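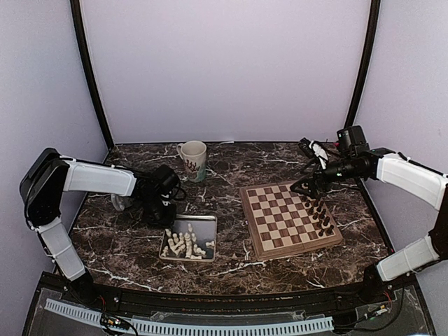
# Notes for the Nisilance visit

*Introduction to Automation, handout 2. Please bring it with you, along with something to write with!*

Our group is going to the Nisilance open day in May, and I'd like everyone to walk in with a fair idea of what they will be looking at. The station I most want you to see is the chess cell, where two arms share one table and set up a board from a tray of mixed-up pieces. It sounds like a party trick (and the visitors do treat it as one, there is usually a crowd), but nearly everything we have covered since the start of the course is in there somewhere, and it's small enough that you can stand in one place and follow all of it.

## Before you go

Read chapter 3 of the Jatside workbook again, the part on grasp points. A pawn standing up is an easy thing to pick. A pawn lying on its side, under a knight, leaning against the wall of a metal tray, is quite another matter, and I'd like you to have thought a little about how *you* would go at it with only two fingers and no sense of touch. Try it at home with a pair of kitchen tongs if you own a chess set. I did, and it was humbling.

Look over your notes on shared workspaces too. The arms are mounted at opposite front corners and both can reach well in toward the middle, so there is a stretch of table where they could meet. Somebody had to decide which arm gives way.

## While you are there

The demonstration runs in 50-minute sessions with a break between them. Get there early and stand near the front rail if you can. Please keep your hands and bags off the cell, even when the arms are still.

Things to watch for, and jot down as you go:

- Where does the gripper take hold of each kind of piece? Is it the same place on a knight as on a pawn?
- The board sits at an angle to the table. How does the arm line up with the squares?
- What does a gripper do when it reaches in between two rows of pieces that are already placed?
- Silver tray, marble-patterned tabletop, dark pieces on dark squares: which of these would bother a camera most, and why?
- How is the cable carried along the arm, and does it ever pull tight?

Don't worry if you miss some of it. The staff are friendly and quite used to being asked to explain a thing again.

## Afterward

Write me a page, two at the most, on one pick that interested you. A failed one is every bit as good as a clean one, and often there's more to say about it. Sketches are very welcome and they needn't be pretty.

If you'd like to read further, the Pylypenko notes on bin picking are on the course shelf under 3092, and the Fukonton booklet on two-arm timing is right next to them. Please put them back when you're done, there is only the one copy of each.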